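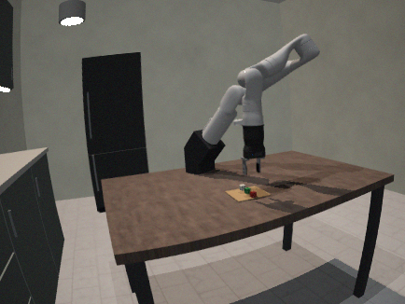
White jointed arm over a wooden tabletop, rendered kitchen scene.

Hudent

Hudent converts supplier price lists into product import files for online shops. It reads a spreadsheet or a delimited text file, applies a mapping written by the shop, and writes a file that the shop's own import screen will accept. It does not connect to the shop, and it does not publish anything.

Status

In use at Skondcombe and at Clarport. The mapping format is stable. The command names may still change before the next main release, planned for July.

What it reads

- XLSX workbooks, one sheet per run
- CSV and TSV, with or without a heading row
- Prieto exports, both the short and the long layout

Old XLS workbooks are not read. Save them as XLSX first. Password-protected workbooks are refused with exit code 2 and no output is written.

Formulas are not worked out. Hudent takes the last value stored in the cell by the program that saved the workbook. If a workbook was produced by a script and never opened in a spreadsheet program, the stored values may be missing and the cells will be read as blank.

What it writes

One CSV file in UTF-8, with a comma as the separator and double quotes around every text field. Line endings follow the setting line_end, which defaults to LF. A second file, with the same name and the ending .rejects.csv, holds the rows that failed a check. The reason is in the last column.

Installing

Unpack the release archive into a folder of its own and add that folder to your path. No database is needed. To check the install:

hudent version
hudent selftest

The self-test converts the sample list in the samples folder and compares the result with a stored copy. It prints "match" or the number of the first line that differs.

Basic use

hudent convert --map shop.map --in list.xlsx --out products.csv

To run the checks without writing the product file:

hudent check --map shop.map --in list.xlsx

The check command still writes the rejects file. Add --quiet to stop that.

The mapping file

A mapping file is plain text. Each line names a target column, an equals sign and a source. A source can be a column heading, a column letter after a hash, or fixed text in quotes. Lines starting with a semicolon are ignored.

sku = Item code
name = Description
price = #F
tax_class = "standard"
qty = Stock
; colour left out until the supplier fixes the headings

Headings are matched without regard to case, and spaces at either end are dropped. Spaces inside a heading count. If the same heading appears twice in the sheet, Hudent stops and prints both column letters; use the letter form for that column.

Settings go at the top of the mapping file, before the first target column, each with a leading @ sign.

@sheet = Trade prices
@skip_rows = 4
@decimal = comma
@on_duplicate = last

skip_rows counts rows above the heading row. Blank rows are included in the count, and so are hidden rows.

decimal may be point or comma. It applies to the whole file. Lists that mix the two have to be cleaned beforehand – there is no safe way to guess.

on_duplicate decides what happens when an item code occurs more than once. The choices are first, last and reject. The default is reject, which sends every copy of the row to the rejects file.

Prices

Prices are held as decimal values and never as floating point. Output is rounded to two places, halves away from zero. A currency sign in front of or behind the figure is removed. A price with any other letters in it, such as "POA" or "call", is rejected with the reason price_text.

Negative prices are rejected. Zero is allowed, but a warning is printed.

Item codes

Spreadsheet programs like to turn long codes into numbers. Where the cell holds a number, Hudent writes it out in full with no exponent, but leading zeros that were lost on saving can't be brought back. Set @pad_sku to the expected length to have zeros added on the left. Codes already at that length or longer are left as they are.

Categories

The long Prieto layout stores the category as a path with the greater-than sign between levels. Hudent changes this to a slash by default. If your category names contain slashes, set @category_sep to something else and check that the shop accepts it. Categories are not created. A path unknown to the shop will pass Hudent and fail at import.

Checks

Every row is checked for a missing item code, a missing name, an unreadable price, an unreadable stock figure and characters that can't be written as UTF-8. The run carries on after a failed row. To stop at the first one, use --strict.

Exit codes

0 – all rows written
1 – some rows rejected
2 – input could not be read
3 – mapping file has an error

Known problems

Merged cells are read as a value in the top left cell and blanks elsewhere. Suppliers who merge the brand name down a block of products will cause a run of rejects if brand is a required column. Unmerge and fill down before running.

Dates are passed through as the stored value. A column called "Available from" will therefore come out as a whole number from most workbooks. Severino Urquijo has a patch for this, not yet merged.

On Windows, the output file can't be replaced while it is open in a spreadsheet program. The error message shown is the system's own and doesn't name the program holding the file.

The --strict flag leaves a partly written product file behind. Delete it before the next run.

Sample data

The samples folder holds a short list, a long list and a matching mapping file for each. Item codes and prices in them were made up by Ignacio Baptiste and match no supplier. They may be copied freely.

Reporting a fault

Send the mapping file, the rejects file and the full command line. Please don't send the supplier's list unless you are asked for it; most are under trade terms. A sheet cut down to the heading row and one bad row is usually enough.

People

Yabsira Shiferaw – reader and price handling
Everett Fitzsimmons – mapping format, releases
Vaughn Rosenthal – Prieto layouts, testing at Clarport

Changes to the mapping format need agreement from Everett before a patch is sent in. Other patches can go straight to the list, with a sample row that fails without the patch and passes with it.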